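Helpers wanted – Farnudell winter clothing drive

We need people to sort, fold and bag donated clothes before the December run. Last year 2,607 items came through and we were still bagging on the morning of the pickup. Not doing that again. 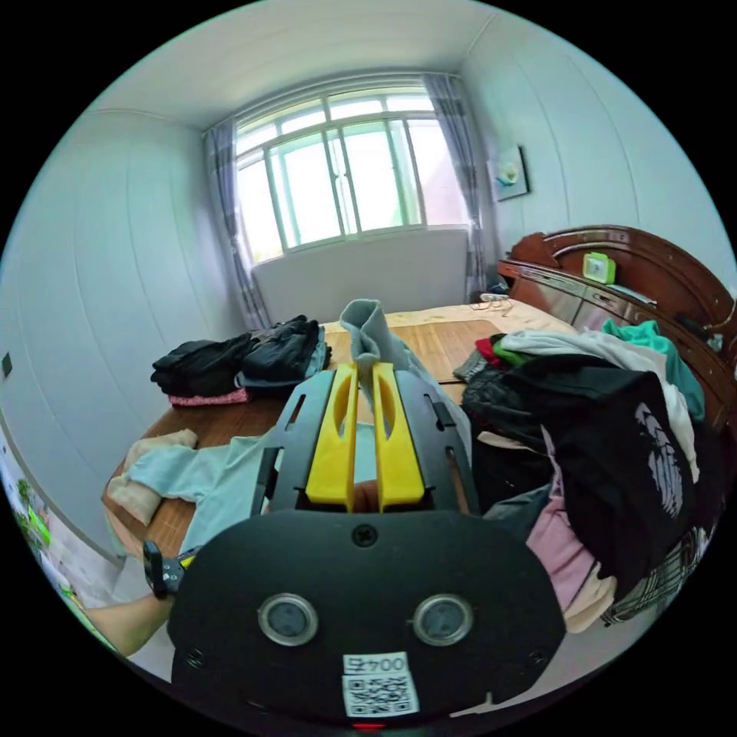 Two shifts, mornings or evenings, your pick. About 3 hours each. No experience needed, just decent eyes for stains and missing buttons. Closed shoes please. Tea supplied, bring your own mug.

What goes where – knitwear to Lilar, kids stuff to Gallagher, linen stays with us. Colour tags are on the wall so you dont have to remember.

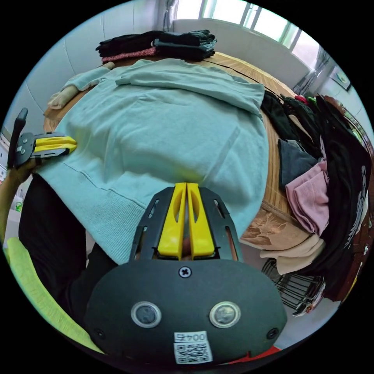 Unpaid sorry, but we cover bus fare and parking. Under 16s welcome with a parent. Got a car with a big boot? Say so, we have 162 bags to shift to Flekum and one van.

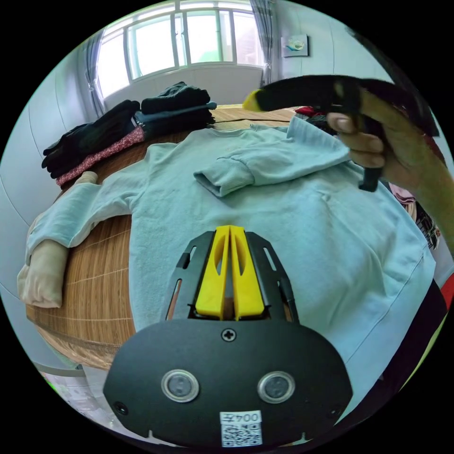

To put your name down text Kheri Athumani or catch Dennis Makori at the Sunday market, he's got the sign-up sheet. Tell us which shift and wether you can lift. Places for drivers go first.

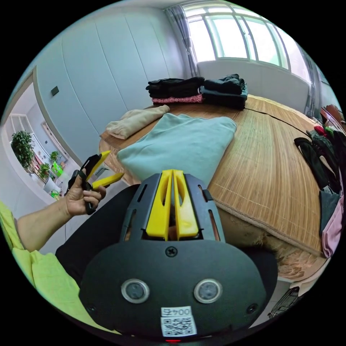 Folded blanket and towel on the bamboo mat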